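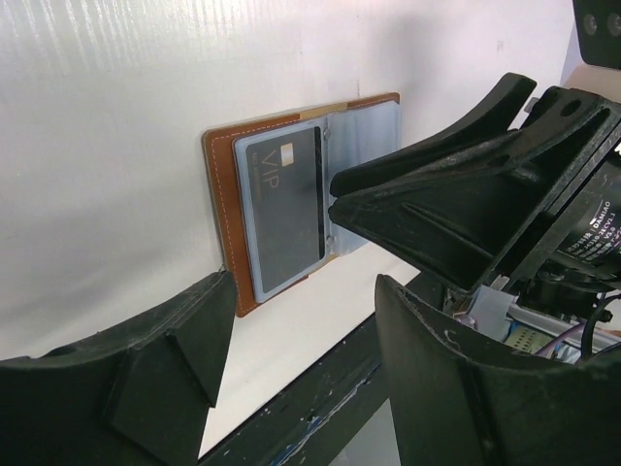
Card holder (ringed type)

A card holder is a small folding cover used to carry and protect flat cards, such as membership cards, access cards, bank cards and business cards. The ringed type differs from the ordinary card wallet in that its clear plastic sleeves are held at the spine by small metal rings, in the manner of a miniature binder. It is sold as a personal accessory and is also used in offices, clubs and reception areas where cards must be read without being taken out.

Construction

The cover is usually cut from a single piece of leather or imitation leather and folded once at the center. Tan, brown and black are the most common colors. On stitched covers a line of thread runs close to the edge, often in a lighter shade than the leather. Stitching holds the lining or inner flaps in place and slows the spread of wear at the corners.

Two rings are normally fitted, one toward each end of the spine. On better models the rings open, so that sleeves can be added or replaced; on cheaper ones they are closed at the factory and the sleeves are permanent. The Notano pattern, sold mainly by mail order, uses opening rings and a cover without a clasp. The Perley pattern adds a strap with a snap, which keeps the cover shut in a pocket but leaves a raised spot that can mark soft leather.

Sleeves

Sleeves are made of thin, clear plastic, either fully transparent or with a faint blue or milky tint. Each sleeve holds one card on each side or two cards back to back. Most pocket models carry between 10 and 40 cards. Desk models made by Huttunen, which use a longer spine and a stiff board cover, hold up to 200.

New sleeves tend to bend outward from the spine when the cover is first opened. They flatten with use, or can be pressed overnight under a book. Older sleeves may turn cloudy, stick to printed surfaces, or split along the welded edge. A card that has stuck should be eased out slowly from the open end — pulling at one corner can lift the print.

Cards with chips and magnetic stripes

Many of the cards kept in holders have a contact chip, a magnetic stripe, or both. A chip card should not be bent, and for this reason the stiffest part of the cover is best placed against the card face. Magnetic stripes can be damaged by strong magnets, including those used in some bag and phone case closures. An ordinary ringed holder gives no shielding against contactless reading unless a metal-backed insert is added.

Membership and VIP cards are often printed in dark colors with a small amount of light lettering. Such cards show scratches more readily than pale ones, and a sleeve is the usual means of protecting them. Text printed along the long edge is easiest to read when the holder is turned on its side.

Storage and sorting

Where many holders are kept together, as in a club office or a lost property department, they are commonly stored in open plastic bins. Bins of different colors may be assigned to different groups, for example green for items awaiting collection and red for items to be checked. A label on the inner wall is protected from rubbing when bins are stacked or moved, although it can be hard to read once the bin is full. 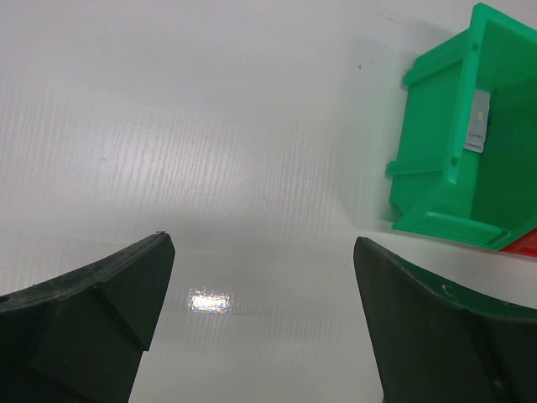 Green plastic storage bin with ribbed outer side and a small label on the inner wall.

A guide to desk storage written by Jonalyn Mercado for the supplier Drimix recommends that leather holders be placed upright on the long edge, with the spine down. Holders laid flat in deep stacks may take on the imprint of the rings beneath them. The guide also advises against storing colored leather directly on white plastic, as dye may transfer in warm rooms. The Drimix catalog lists replacement sleeves for pocket models under number 1103 and for desk models under number 1590.

Care

Leather covers are wiped with a soft dry cloth. Leather cream may be used on the outside only, with the sleeves removed or folded clear. Plastic sleeves can be cleaned with a damp cloth and should be fully dry before cards are put back. Rings that no longer meet should be closed by hand or with padded pliers — a gap of even one millimeter will allow a sleeve to work loose.

See also

Business card
Ring binder
Wallet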